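職場に搬送ロボットが入ります。現場の仕事はどう変わりましたか？

投稿者：あさがお倉庫番
2023年11月

家具や自転車を扱うWettonの中継倉庫で働いています。うちでも来年の5月から、Brodonという搬送ロボットが入ることになりました。正直、ものすごく楽しみです！ただ、同僚の中には「自分の仕事がなくなるのでは」と心配している人もいて、説明会でもその質問ばかりでした。

今は準備として、シミュレーターの中の部屋で動きを確認する作業を手伝っています。壁ぎわの自転車や小さなテーブルなど、家にありそうな物が置かれた部屋です。画面はこんな感じです。 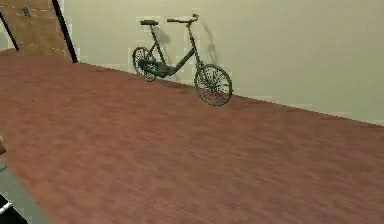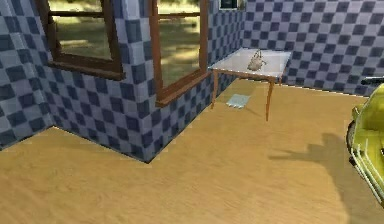
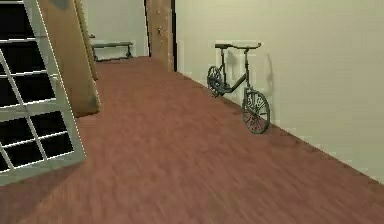 先に導入された職場の方、人の側の一日がどう変わったか教えてください。歩く距離、休憩の取り方、残業、どんなことでもうれしいです。あと、シミュレーターの確認係は導入後も続くものでしょうか。個人的にはこれがとても面白くて、できれば続けたいんです。

ベストアンサー
投稿者：mikan_line

うちは部品倉庫で、Morinという機種を20台使っています。導入してよかったです、本当に！

いちばん変わったのは足です。前は棚と梱包台の往復で、夕方にはふくらはぎがパンパンでした。今は梱包台の前にいる時間が長いので、今度は腰が固まります（笑）。台の高さは導入前に必ず全員で合わせておいてください。うちは後回しにして、直すのに苦労しました。

仕事は減るというより中身が入れ替わりました。運ぶ係だった人が、止まった機体の対応、通路の見回り、翌日の経路の登録をやっています。最初の1か月は停止の呼び出しが多く、休憩が細切れになりました。呼び出し当番を表にして貼ったら落ち着いたので、これは初日からやるのがおすすめです。

シミュレーターの確認係、うちでは残っています。棚の配置を変えるたびに出番があります。画面で物の置き方を見慣れている人は、現場でも「ここは曲がりにくそう」と早く気づいてくれるので、とても頼られていますよ。ぜひ手を挙げてください！

投稿者：754号室

残業は減りました。手当も減りました。そこは会社に先に聞いたほうがいいです。

投稿者：のりしろ

Istamdenの工場勤務です。うちは1日300箱だったのが1,000箱になりました。数字だけ見るとすごいのですが、検品は人のままなので、しばらくそこに箱がたまって大変でした。運ぶところだけ速くなると次の工程にしわ寄せが来ます。検品の人も説明会に呼んであげてください。

それでも、重い箱を持たなくてよくなったのは最高です。腕力に自信がなくて別の係にいた人が搬送の担当に移ってきて、今では機体の調子をいちばんよく知っています。こういう変化は見ていて楽しいです。

お礼
投稿者：あさがお倉庫番

みなさんありがとうございます！台の高さと当番表、さっそく班長に話しました。手当の件も聞いてみます。検品の人たちには次の説明会の案内を回しておきます。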